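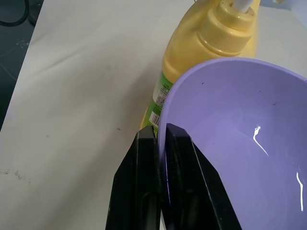
Can a plastic mixing bowl go in the microwave if it has no symbol on the base?
Treat it as unsuitable. A bowl without a mark may be made from a plastic that softens well below the temperature reached by hot fat or sugar, and there is no reliable way to tell by looking at it.

This question came in more often than any other after the January issue, so the rest of this item deals with the markings found on plastic kitchenware, what they cover and what they leave out.

The triangle and number

The number inside the triangle of arrows identifies the family of plastic. It was devised for sorting waste. It says nothing about how much heat the item will stand, how many times it may be washed, or whether the local council will collect it. Number 5 is polypropylene, the usual material for reusable tubs and many bowls. Number 2 is high-density polyethylene, common in milk bottles and some chopping boards. Number 6 is polystyrene, which becomes soft near the boiling point of water and should be kept away from hot food. Number 7 means anything not covered by one to six, including melamine, polycarbonate and several plant-based plastics. Two items marked 7 may have nothing in common.

The glass and fork

A wine glass beside a fork means the item is intended for contact with food. It does not state a temperature. Storage boxes sold for craft or garden use often lack it, and they should not be used for dough, brine or salad, however clean they are. Coloured plastics made for other purposes may contain pigments that have not been assessed for contact with food.

Microwave marks

There is no single agreed symbol. Most makers use a square with wavy lines, sometimes with a dish beneath them. Some add a power limit and a time, and where both are given both apply. A mark reading 800 W should be taken literally: an oven of higher rating needs to be turned down, and the time adjusted to suit.

The mark assumes food with a fair amount of water in it. Water holds the contents near 100 degrees until it has boiled away. Oil, butter, syrup and cheese can go well beyond that, and this is the usual cause of the rough, pitted ring found inside older tubs at the level of the sauce. A pitted tub is hard to clean properly and is best moved to the shed for screws.

Melamine

Melamine bowls are hard, glossy and heavier than they look, and are often mistaken for glazed pottery. They should not be used in a microwave. The material itself absorbs energy, the bowl may crack, and heating with acidic food increases the amount of melamine that passes into the food. Serving warm food in them is a normal use. Stirring a pan of boiling jam with a melamine spoon is not.

Dishwashers

A dishwasher symbol with a number beside it may refer to the number of cycles tested or to a temperature, depending on the maker. The leaflet will normally say which. Where there is only a symbol, use the top rack. The heating element in many machines is at the bottom, and thin rims are the first part to warp - a lid that no longer seals is generally the earliest sign.

Tomato and turmeric stains do not make a tub unsafe. The colour has dissolved into the surface of the plastic and washing will shift only part of it. A few hours on a sunny windowsill fades turmeric noticeably. Bleach tablets should be left for drains.

Reader tests

Darnell Fitzsimmons sent in notes on two sets of lidded tubs, both number 5, which he has used for batch cooking. The Porkalia set has a thicker wall and has kept its shape through 132 washes on the top rack. The lids of the Nukach set began to bow at the corners much earlier, although the tubs themselves are still sound. He kept a tally on the inside of a cupboard door. All the washes were on the same programme, and neither set had been used for frozen food.

Dexter Nguyen-Tran asked whether the Delano pudding basin may be steamed with its lid clipped shut. The leaflet that comes with it allows steaming but asks for the lid to be vented, or replaced by pleated paper and string. Leave room at the top for the pudding to rise, and top up the pan from the kettle, not the cold tap.

When to replace

Discard a bowl or tub if it is cracked, sticky to the touch after washing, or flaking at the rim. Light scratches from a whisk are of little concern in a bowl used for cake batter, but a deeply scored bowl should not be used for raw meat. Stick blenders do most of the scoring, and a metal or glass jug is a better choice for them.

Corrections

The table of oven temperatures in the last issue gave gas mark 4 as 277 degrees. The figure should have been 180. Readers who have cut out and kept the table should amend it in pen.

Questions for the next item, on non-stick coatings, should reach the newsletter by 6/12/26.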